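Replacement Lids and the Case for Publishing Dimensions

The lid is the part of a household container most likely to be lost, cracked or warped, and it is the part least likely to be sold on its own. I think manufacturers should be expected to publish the mating dimensions of every lidded container they sell, in the same way that a hose fitting or a light bulb base is published. The cost is small. The objections, which I will go through, are weaker than they first appear.

Start with what has to be known to make a lid fit. For a plain round jar with a screw cap, the required figures are the outside diameter of the thread, the pitch, the number of starts, and the height of the finish. Glass packaging has had shared finish designations for a long time, and a cap bought from one supplier will usually seat on a jar bought from another. Small food producers depend on this. A jam maker can change cap suppliers in an afternoon.

Consumer storage products have no equivalent. A press-fit lid depends on the rim profile, the interference between lid and wall, the corner radius if the body isn't round, and the stiffness of the material. None of these appear on the box. What appears on the box is the volume, and the volume is of no use to someone holding a body without a lid. 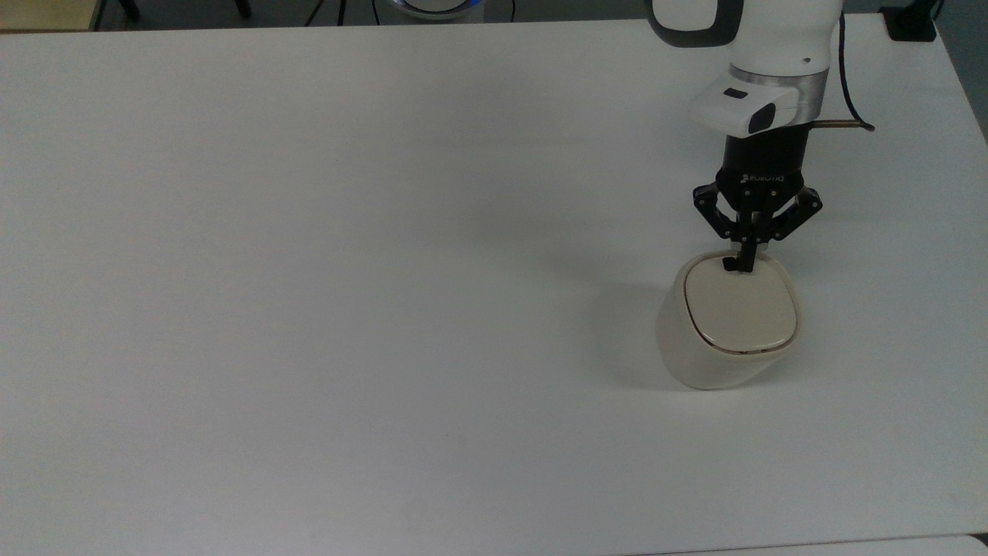 Corner radius deserves more attention than it gets. Two square containers with the same width across the flats can differ by several millimeters across the diagonal, and the lid of one will rock or bind on the other. A buyer with a ruler can measure the width. Measuring the radius requires a gauge or some patience with a compass and paper, and the result is then compared with nothing, as no seller lists it.

I kept a log of my own attempts to replace lids, ending this winter. It covers 43 containers, mostly kitchen and bathroom storage, a few from a workshop. For 4 of them the maker would sell a lid alone. For 2 more I found a lid from another product that sealed adequately. The rest were retired, used without lids, or covered with a plate. A sample collected by one household proves little about the market, and I don't offer it as proof. It does describe the ordinary experience fairly well.

One of the four was a Gilthorpe flour canister. The replacement cost more than half the price of the complete canister and arrived in a box sized for the complete canister. Another was a Bech bathroom bin, for which the company supplied the lid, the hinge pin and a spare spring in a single envelope with a part number printed on each. The Bech lid is a more complex part than the Gilthorpe lid. The difference lies in how each firm catalogs what it makes.

This brings me to the first objection, that stocking spare parts is expensive. It is. Warehousing a slow-moving part ties up space, and forecasting demand for it is mostly guesswork. Publishing dimensions doesn't require stocking anything. A drawing with six or seven numbers can sit on a product page for as long as the page exists. Once the drawing is public, a third party can mold a lid, print one, turn one from wood, or note that an existing lid already fits. The manufacturer's share of the work is finished on the day the file is uploaded.

The second objection is that tolerances are proprietary. I find this hard to take seriously for consumer goods. Anyone who wants to copy a container can buy one and measure it with calipers. A competitor has the budget for this. The party kept out by secrecy is the owner who needs one part and has no reason to reverse engineer it.

The third objection is liability, and it is the strongest. If a container is rated airtight or child-resistant, a third-party lid may defeat the rating. The maker would reasonably want no part of that. Two answers are available. Safety-rated closures can be excluded from the requirement, and they make up a minor share of household containers. For the rest, the drawing can state that the rating applies only to the original pair. Filter and ink suppliers have worked under this kind of wording for years.

Lids with mechanisms need a separate note. A push-button catch, a damped hinge or a vacuum valve adds parts that can't be described by an outline drawing. I would not ask for full drawings of these. I would ask for the rim profile regardless, so that a plain lid can be made after the mechanism fails. A canister with a plain lid still holds coffee.
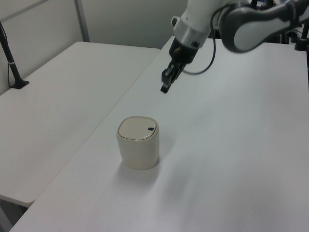 There is a modest precedent in Sestitz, where a housewares cooperative began printing a four-character rim code on the base of each item. The code gives shape, nominal width, radius class and fit type. Any lid bearing the same code is meant to fit any body bearing it, across all the members' ranges. The Rereo exchange there now lists over 3,000 loose lids and bodies by code, and the listings are short because the code does the work. A buyer doesn't need a photograph or a model name.

The scheme has defects. The radius classes are too coarse, and items near a class boundary fit loosely. The fit type says nothing about material, so a polypropylene lid and a bamboo lid with a silicone ring can carry the same code while behaving quite differently after a year. Older stock was never coded. A revision planned for April is supposed to split the largest radius class, and I would also add a character for the sealing element.

Even so, a coarse code is a large improvement on none. It lets a person decide in a shop, with the base of the old container in one hand, whether the new lid is worth buying. I would settle for that as a starting point, with drawings to follow. The rim code needs four characters in the mold, and most bases already carry a recycling mark and a maker's logo with plenty of flat area left over.

February 2024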